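Long distance for two years, moving in together next month - how did you make the first weeks good?
Relationships > Dating and Living Together
Posted Wednesday, 337 views

wrenandkettle

I'm so excited to be writing this! My partner and I met on a language exchange app two years ago (I was learning Portuguese, he was supposed to be learning English but his was already better than mine) and we've been long distance the whole time. There are 3000 miles between us. We've had plenty of visits, the longest was 30 days last March, and in a few weeks he is moving to Orkcombe for good. We signed the lease on a one-bedroom over the old Nisbet shoe store and I have already measured every wall twice.

What I'd love to hear is how other couples handled the switch. On visits we're always on vacation mode. We eat out, we stay up late, nobody does laundry. I work from home four days a week and he'll be job hunting at first, so we are about to see a whole lot of each other. I'm a morning person and I talk from the second I open my eyes. He needs an hour before he can form words. On the phone that never mattered because of the time difference, my chatty hour was his lunch!

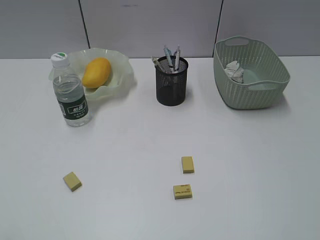
The other thing is that our calls were a ritual. Every night at 9:30, no matter what, even if it was ten minutes and one of us was brushing our teeth. I'd be sad to lose that and I don't know what it turns into when the other person is sitting right there on the couch. Did any of you keep something like it going?

Also money. We've always split flights down the middle but rent is a different animal, and I'll be covering more of it until he finds work. I'm totally fine with that. He is less fine with it. My sister says get it in writing, my mom says that's the least romantic thing she's ever heard.

Happy stories welcome, and so are the not so happy ones if you learned something from them.

Edited to add: yes, he's met my family, and yes, I've met his. His grandmother has taught me to make her rice and I've only ruined it once.

Fergus Lindsay

Oh, congratulations! My wife and I did this eleven years ago, her in Jedoncombe and me on the other coast, and I still get a kick out of hearing her key in the door.

Keep the call. I mean it, keep the actual appointment. We moved ours to a walk after dinner, same time as the old call, phones left at home, and for the first month it was where all the real talking got done. You'll be surprised how easy it is to spend a whole day in the same rooms and not tell each other a thing. On the phone all you had was talking, so you two are probably very good at it already, and it would be a shame to let that go just when it gets cheap!

On the mornings: he gets his hour. My wife is your partner in this story and I'm you. I started taking my coffee out on the back step and calling my brother, who is also up at a ridiculous hour, and by the time I came in she was ready for me. It took me until Christmas to work that out and I was a little hurt before then, thinking she was in a mood with me. She wasn't, she was asleep with her eyes open.
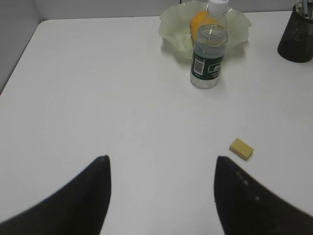
Money and the lease

I'm with your sister, though it doesn't have to be a contract. We sat down with a pad of paper and wrote what each of us would put in for the first six months, what would happen if I hadn't found work by then, and who'd keep the apartment if it all went wrong. That last one was a rotten five minutes. Then it was over and we went out for pancakes. I think what helped me most, being the one without a paycheck, was having a number that was mine, even a small one. I paid the internet bill and I was very proud of that internet bill.

Make sure both names are on the lease too, if the landlord will go along with it. I lived in "her" apartment for a year and kept asking if I could move the lamp.

One more and I'll stop. He's leaving his friends and you aren't. Help him find one thing in the week that belongs to him and that you don't go to. For me it was a Tuesday bowling league - terrible bowlers, wonderful people, and I'm still in it.

saltmarsh_jo

Get two blankets. Best thing we ever did.

Also don't unpack everything the first weekend, you'll fight. We did ours on the floor at midnight, both crying over a shelf. 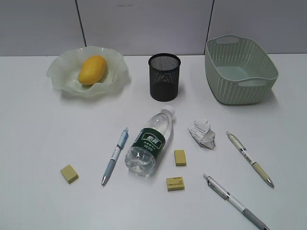

pilar_in_the_rain wants to put in a word for the other side, and says the ritual is the part she'd let go of. She and her boyfriend tried to hold on to their nightly call hour after he moved in, and it started to feel like a meeting. They'd sit down at nine and neither of them had any news because they'd been together since breakfast. What worked for them was being apart on purpose: she kept her Saturday swim, he kept calling his old roommate, and then at supper there was something to tell. She'd love to know how a walk would have gone, though, and thinks it might have been the sitting still that killed it.

Fergus Lindsay

Could well be the sitting still! We'd have run out of things to say in a week on the couch. Outside there's always somebody's dog.

wrenandkettle

You are all wonderful, thank you! I read the whole thing to him over the phone last night and he's voted for the walk, the two blankets and the pad of paper. He laughed so hard at "asleep with her eyes open" that he had to put the phone down. He also says he'd like the internet bill, please.

We've put the unpacking on the calendar for evenings only, one box each. He found a pickup soccer group in Orkcombe through the Zonis app and has already messaged them, so that's his thing sorted, and I am under strict orders not to come and watch until he's scored.

My mom has come around on the writing part too, as long as we get pancakes after.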